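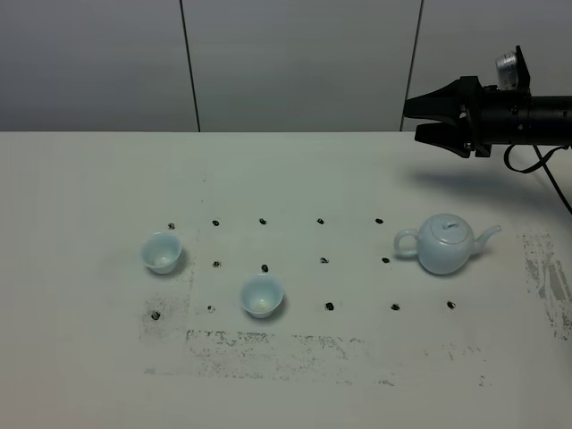

Tips from the Clarkik robotics club, tea table project

Wipe the table before you start. Gray smudges come off white tops with baking soda paste, damp cloth, small circles. Scuffs worn into the surface wont, leave those.

Porcelain: practice on thrift store cups first. Soledad Domínguez got 18 mismatched ones for cheap, we still have most. Good set comes out Fridays only.

Slow the arm down near the teapot. Go for the handle, never the spout. Lid off if your tilting it, or tape it.

Thin rims chip. Stick a bit of shelf liner on the fingers, trim flush, change when it gets shiny.

Cable slack: run the arm thru its full reach by hand, power off, check nothing snags a cup. Then clip.

Tea stains inside - denture tablet, warm water, overnight. Rinse twice.

Save your positions before lunch!! Bautista lost 34 of them in March. Spare liner is in the Preline box under the sink.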